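Wiring the Osell Yard for Two Operators

The Rutherford & Dreseo is an HO scale layout housed in a converted dairy barn. Its largest yard, Osell, has nine tracks, two leads and an engine facility. Until last November the whole yard was one electrical block, and a short anywhere in it stopped every locomotive from the west switch to the turntable.

Vlasta Petkov, who designed the original wiring, drew up the replacement. The yard is now split into four power districts, each behind its own electronic circuit breaker. The west and east leads get one each. The body tracks share a third, and the engine facility has the fourth. A derailed truck at the west throat now takes down the west lead and leaves the east switcher working.

Bus and Feeders

The old bus was 16 gauge speaker wire and ran 60 feet from the booster to the last feeder. At that length a short at the far end did not always draw enough current to trip the booster. Petkov replaced it with 12 gauge stranded wire and moved the booster to the middle of the yard, so no run is longer than half the original.

Feeders are 22 gauge solid wire, soldered to the outside of the rail web and dropped through the roadbed. Every piece of rail has its own feeder. Rail joiners are treated as mechanical parts only. The job came to 353 feeders, most of them installed by Petkov and Mimoza Stojanovska over one winter.

Splices to the bus are soldered and taped. Stojanovska tested insulation displacement connectors on a staging track first and found that several had loosened after a season of humidity changes. She still uses them on the lighting circuit.

Gaps

District gaps are cut in both rails with a thin cutoff disk, then filled with styrene and filed to the rail profile. Unfilled gaps had closed on the old layout whenever the barn heated up. Gaps are offset by one tie so that the two rails do not kink together.

Turnouts took longer. The Plarnico number six turnouts used in the throat have metal frogs, isolated at the factory. Each frog is now fed through a contact on its switch machine. Tihomir Dimitriou wrote a label for every machine with its terminal numbers, and a copy of the list hangs under the fascia at each end.

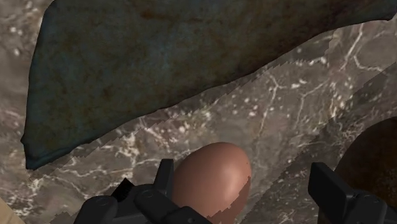 Testing

Each district was tested with a coin laid across the rails at every rail length. The breaker had to trip each time and reset when the coin was lifted. Two spots failed, both traced to cold solder joints.

Voltage drop was measured next, with a lamp load at the far end of each body track. The worst reading was 200 millivolts, on track nine.

The first full operating session ran three hours with Spyros Zupan on the west lead and Benito Benítez on the east. Breakers tripped eleven times, all at the west throat, and the east job kept switching through every one. Zupan has asked for a small indicator lamp on the fascia for each district. Petkov has the parts and plans to fit them before the engine facility gets its second inspection pit.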